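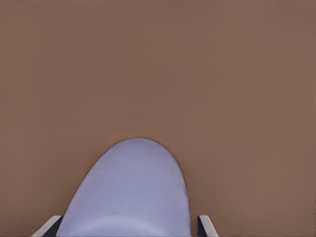

Wrist view in sim, lavender part between the fingertips.

Tuesday, Kerkier project, sim bench

Obed changed the approach height and I reran the grasp script on the plain brown ground. Finger force limit is now 12, was 90. Haven't touched the approach angle.

Inger wants the rounded part kept for the March demo, so no swapping it for the cube. Logs are in the Habte folder, run 98.

To do: try 2 more start poses, then ask Obed which friction value he used.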